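# Sorting a big button stash: by color, by size, or by hole count?

**nidia_henao** wrote:

OK button people, I need your opinions and I need them loud! I just bought a lot of 2000 mixed buttons from an estate sale in Plano and I'm so happy I can hardly type. Shell, glass, a bunch of those chunky coat ones from the 60s, even a few painted metal ones with little sailboats on them. I've been washing them in batches in the sink (strainer over the drain, I learned that one already) and now they're drying on towels all over the dining room.

How do you sort? My mother did everything by color in jam jars and it looked gorgeous on the windowsill, but finding four that matched took her an entire evening.

**thijs_w** wrote:

Size first, always. I use a sizing card and sort by diameter, then color inside each size. When you're standing there with a cardigan missing a button, the buttonhole decides what fits. Color you can fudge.

Great haul by the way!! Sailboats!

**Beni Macapagal** wrote:

Gotta disagree with Thijs. Material first. Shell and old plastic should not live in the same box. Some of the early plastics give off fumes as they break down and can ruin what's next to them, and metal ones get a green crust. Get the metal away from everything else before you even think about size.

Also please don't soak the wood or leather ones, or anything with paint on it. Damp cloth, then dry right away.

**nidia_henao** wrote:

Oh no, two of the sailboats went in the sink before I read this. They look okay? A little paler maybe. Pulling the metal ones out tonight, thank you Beni!

**thijs_w** wrote:

Fine, material, THEN size. I'll give you that one, Beni. But jars by color are for looking at and I'll die on that hill.

**rigo_usuga** wrote:

I love jars by color and I sew every single day, so there. I do string matching sets together on a bit of thread before they go in, which takes care of the "four that match" problem. I did a set of 5 green glass ones last December and they still make me smile every time I open the lid.

For the first rough sort, go wide and shallow. A low tray or bin with something white in the bottom is so much easier on the eyes than a deep jar, you can really see navy from black. Blue bins with white liners on a brown work surface, like so:
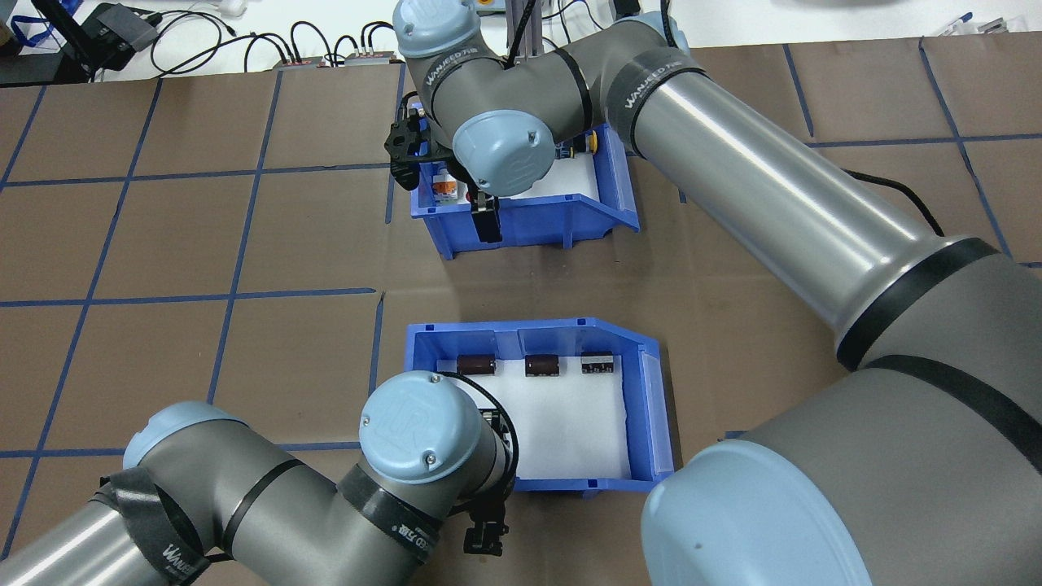
**Tharindu** wrote:

Yes to the white background, it's the only way I can tell cream from ivory. I'd add daylight if you can get it. I sorted 310 shirt buttons under a yellow lamp once and had to redo the whole lot the next morning.

I'm with Rigo on threading the sets too, but use cotton thread and tie it loose. Tight knots chip the edges on thin shell.

**Beni Macapagal** wrote:

Cotton thread is good, just skip the twist ties. The wire rusts and marks the buttons.

**nidia_henao** wrote:

You are all the best! Plan so far: metal out, material piles, thread up the sets, then size boxes for the boring shirt ones and jars for the pretty ones. So everybody wins, sort of. Does anyone know if a pale blue glass button with a gold rim is okay to wash, or is the gold going to come off?

**rigo_usuga** wrote:

Dry soft brush only on the gold! And post the sailboats when you get a minute, I want to see them.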